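Pruvov Bedroom Set: README

Release notes last touched Jan 29, 2021. Maintained by Farzana Saha, who makes her own bed on most mornings and would like that on record.

What this is

Pruvov is a collection of 1,001 short episodes of bed making and bedroom tidying. Pillows get lifted, squeezed, put down and lifted again. If you came for kitchens, the sister set is called Jirklow and it has all the soup you could want.

The whole thing is about soft goods in a furnished bedroom. Bedding has no fixed shape, it hides whatever is under it, and a white pillow on a white sheet is hard to outline even for a patient annotator with a good monitor. We had 2 of those. One of them now refuses to own anything but navy sheets.
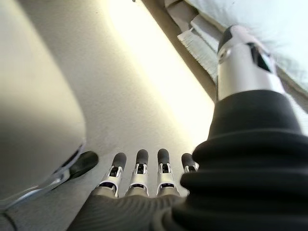

Contents

Episodes are grouped by task:

pillow_place: one pillow goes from somewhere to somewhere else
pillow_stack: decorative pillows return to the headboard
sheet_smooth: creases go away, or move
full_reset: everything, in any order, until the bed passes

Each episode folder holds the video streams, a plain text label file and a notes file. Please read the notes file. It's where annotators wrote things like "pillow is back where it started, marking as success per guidelines, not happy."

Labels

There are 58 object labels. We tried to use the words a person would use at home, which caused more arguments than the rest of the project combined. A pillow is something you would put your head on. A cushion is something you take off the bed before you put your head on anything. By that rule the beige one with the piped edges is a cushion, and the white ones are pillows.

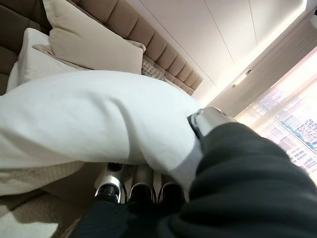
The rule breaks down with bolsters. We gave bolsters their own label and moved on with our lives. "Sham" was dropped in the second round after it came out that every annotator had a different idea of what a sham was, and all of them were sure.

Sheets, covers and blankets share a parent label, bed_linen. If you can't tell which one you are looking at, use the parent. It exists for your comfort.

When is a bed made?

Grabowska, the annotation shop we worked with, asked for a definition and got 7 drafts. The final one scores a bed on coverage, pillow position and overhang, each from zero to two. Overhang is the one people forget. A pillow can be plump, flat and nicely placed in every other way, and still hang a little over the edge of the bed, like the big white one with the wrinkles near its lower seam, and that costs it a point. The overhang has to be judged against the bed itself — the mat on the floor next to it is no help at all.
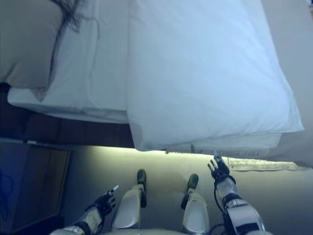 Lighting was left as we found it. Bedrooms are lit for sleeping in, and we decided early on against bringing in studio lamps. The result is that some floors are bright in one patch and dull in the next; the strip of yellow-green glow along the floor by the bed is a good test of whether your segmentation thinks light is an object. Ours did, for a while, and filed it under bed_linen.

Known problems

The label "throw" is also a verb. Search the notes files with care.

Early episodes spell "duvet" in ways we have chosen to preserve.

Fluretti format exports lose the overhang score. Use the plain text labels until the March fix. 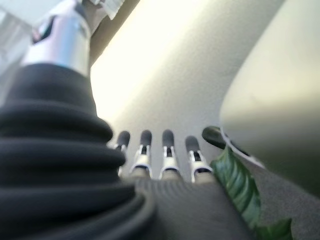
Can I use only the pillow episodes?

Filter the index on the two pillow tasks and download those folders by themselves. The label file is shared across all tasks, so take that too, and leave the unused labels in place or the numbering shifts.

Changes

The headboard is now its own label and no longer counts as a wall. Cushions resting against it keep their old IDs. Corrections go to Farzana, with the episode number in the subject line, please — "the one with the pillow" has been tried.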